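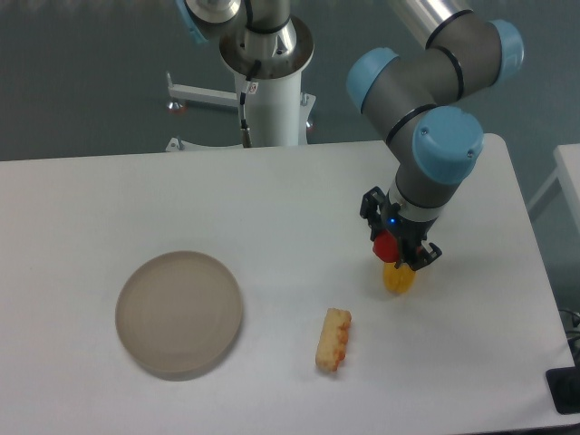 What takes a greasy orange mark off a matte white tabletop?

Dish soap in warm water, left on the mark for a few minutes under a folded cloth, then wiped and dried with a second cloth. Repeat before trying anything stronger.

Gilumell Help Desk > Furniture and Surfaces > Tables > Ticket 563

Subject: marks on white table, Redach top, also dish rings
Opened by: Úna Doherty
Opened: 20/11/2024
Priority: normal
Status: closed

First entry

White table in the snack room. Long one with the matte top. Orange smears toward the rounded end, worst where the fries and fruit get put down straight on the surface. Also a pale ring, left of the middle, same size as the base of the shallow dishes we use (Skirkitz, the see-through beige-gray kind with the low rim).

Tried so far: dry paper towel, made it wider. Damp paper towel, slightly better, then it dried and looked the same. Have not used spray. Last time someone used spray on a Redach top we got a shiny patch and it's still there on the other table.

Need to know what's safe. Table gets used every day so I can't leave it soaking overnight.

Reply, surfaces desk

Please don't use the cream cleaner. Or the white foam blocks. Both are abrasive and a matte finish will polish up wherever you rub. Shiny patch you mention is almost certainly that and it can't be undone.

Start with soap and warm water as in the box at the top. Cloth, not paper. Can you check a few things:

- does the mark feel raised or sticky if you run a fingernail over it lightly
- does the ring change when it's wiped, or only when it dries
- is anything being put down hot

Second entry, Úna

Orange: not raised, a bit tacky. Ring: disappears wet, comes back dry. Hot, maybe. Fries go on the dish but there's always one on the table next to it. They come out of the oven on the tray and people tip them out.

Did soap and warm water, cloth folded over, left it while I did the sink. Orange came up maybe half. Cloth was definitely orange after. Second go, most of the rest. There's a faint shadow of it left if you get down low and look along the top toward the window. Standing up, can't see it.

Ring no change at all.

Reply, surfaces desk

Good on the orange. That's oil with color in it, it'll keep coming with soap. Do it again tomorrow and stop there.

Ring is something else. If it vanishes wet and returns dry it's usually residue sitting in the texture of the finish, either hard water or old detergent. Are the dishes going down wet from the washer?

Third entry, Úna

Yes. Straight off the rack, bases dripping. Didn't think of that, they look flat but there's a bit of water gets trapped underneath and it sits there all through snack.

Also we switched detergent in August. Danladi brand, the big refill bottle. Label says one capful, people are pouring. Could be that?

Reply, surfaces desk

Could well be. Too much detergent, not rinsed, water dries, leaves the ring. Try:

1. plain warm water, no soap, clean cloth, wipe the ring area
2. white vinegar and water, one part to four, on the cloth. Not poured on the table
3. one minute, no longer
4. plain water again
5. dry it completely, don't let it air dry

Test on the underside of the edge first pls. If the finish goes dull or chalky there, stop and write back.

Fourth entry, Úna

Tested underneath, fine. Did the steps. Ring faded a lot on first pass. Did it again after lunch, gone as far as I can tell. Checked dry and checked again before closing up. Smell of vinegar for a bit, opened the window.

Did the orange bit once more with soap like you said. Faint shadow is fainter. Leaving it.

Dishes: rinsed one of the Skirkitz ones separately and it had a film on the base, you could feel it. Slippery. So the whole stack is getting rewashed with one capful and a proper rinse.

Fifth entry, Úna

Couple of changes here so this doesn't come back:

- dishes dried underneath before they go on the table, dish towel hung on the hook by the rack
- fries cool on the tray first
- anything orange or red (sauce, the peppers, mango) goes in a dish. if it lands on the table wipe right away with soapy cloth, dry after
- capful line marked on the bottle in pen

Question, is there a mat you'd reccomend? Something clear so it still looks like the table. And can the shiny patch on the other one be fixed or do I give up

Reply, surfaces desk

Clear mats are ok but lift them every night. Water gets under and you'll have the same ring only bigger. We'd go without if the drying is working.

Shiny patch, sorry, give up. You can turn the table so it's on the wall side. Replacement tops are listed under part 181 if it ever bothers you enough, allow around 2 weeks.

Last entry, Úna

Turned it. Can't see it behind the fruit bowl. No new rings on the white one so far. Can close this.

Closed by surfaces desk. Cause: detergent residue under wet dishes (ring), food oil (orange marks). Fix: diluted vinegar for the ring, soap and warm water for the oil. Reopen by replying to this ticket.

Related tickets

Cloudy film on Skirkitz dishes after washing
Redach top, pen marks near edge
Danladi refill, how much per sink
Berry juice on white shelf, left over weekend
Table wobbles on tile floor

Gilumell Help Desk | Contact the surfaces desk | Terms | Back to top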